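Notes on the Handle Collision Fault

Posted in November, under Workbench

Regular readers of this blog will know that I have spent much of the year on the Turnus project, in which a single arm sorts produce and household containers on a tabletop. The work has mostly proceeded without incident. The present entry concerns a fault that did cause an incident, a minor one, and it is recorded at some length so that others running a similar cell may check their own settings.

Summary of the event

During an unattended block of trials, the arm closed on a raised handle of a storage bin and continued its planned move to the next target. The bin was dragged off its base and fell to the floor. The lid separated from the body. The arm did not stop until the wrist reached its joint limit, at which point the controller reported error 203 and held position with the motors energized.

No person was inside the marked area. Sofia Koutsoukos was at the second bench and pressed the emergency stop, which worked as intended. The bin was replaced with a spare of the same type.

What the log showed

The planner, which we call Rirnance, keeps a height map of everything on the table. It is rebuilt before each motion. In the failed run the map recorded the bin as a closed box ending at the top of its lid. The handles were absent. A filter intended to remove stray depth readings had classed them as noise and deleted them, as they are narrow and stand apart from the larger surface beneath.

The gripper therefore descended toward a pepper along a path that the planner considered clear. The open fingers passed on either side of the handle, and the close command was issued early. Gerasimos Vrettos found the reason for the early close after an afternoon with the log. The contact threshold had been lowered for soft produce, and the light touch of the handle against the inner pad was sufficient to trigger it.

The force limit ought to have ended the move at that point. It had been set to 110 newtons for an earlier job involving heavier loads and was never returned to its normal value. I made that change myself in the spring, and I did not enter it in the settings sheet. Dragging a light plastic bin across a table does not come near such a figure.

Reproducing the fault

We repeated the motion at reduced speed, with one of us holding the enabling switch at all times. The fault appeared in 6 of 19 attempts. It did not appear when the handles were folded down, and it did not appear when the filter was switched off. Moving the vegetables farther from the bin reduced the frequency but did not remove the problem.

For the checks that followed, I chose a layout with the bin raised on a box, its two handles upright, and the produce spread out beside it: cherry tomatoes at the back, a green bell pepper in the middle, and a yellow one lying on its side nearest the front.

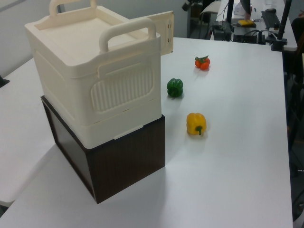 Changes now in effect

The noise filter no longer removes any reading that lies directly above a known object. This produces a few false obstacles, and cycle times are slightly longer. I consider that acceptable.

The force limit is now stored with each job file and loads when the job starts. A job file without a limit will not run.

The contact threshold may still be lowered for soft items, but a close triggered above the expected grasp height is treated as a collision. The arm stops and waits for a person.

Unattended blocks remain suspended. Sofia has asked that they stay suspended until the Nulter gripper pads have been tested under the new rules, and I have agreed. The test is scheduled after the pads arrive, and I will post the results under the same heading.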